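Valtonen Matte Table Cover, Black

Let's start with what the box says. Trimley, who distribute this cover, promise that it "ends glare for good" and "never needs ironing." We sell it, we like it well enough, and we would not sign our names to either claim.

What you get is a heavy woven cloth in a flat black, hemmed on all sides, with a grip backing that keeps it from creeping. Glare is lower than on bare wood or glass. Put a strong lamp right over it and you will still see some shine — less than before, but some. As for ironing, ours came out of the package with fold lines that took 2 days to drop out.
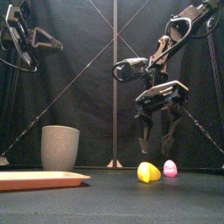
Dark matte tabletop with a black fabric backdrop.

The label also says the color holds for 70 washes. We have not washed one 70 times and we doubt the people who wrote the label have either. After 15 washes our shop sample was a little softer and had picked up lint, which black cloth always does. Keep a roller handy.

Is it better than the Garosau cover at the lower price? For a desk you use every day, yes, mostly for the backing. For a table you cover twice a year, save your money.

Wash cold, hang to dry. Returns are accepted for 15 days if the cloth is unwashed.

Last updated: 2020-02-05

Related items
Garosau Basic Table Cover, Black
Prendesine Lint Roller
Valtonen Grip Backing, Cut to Size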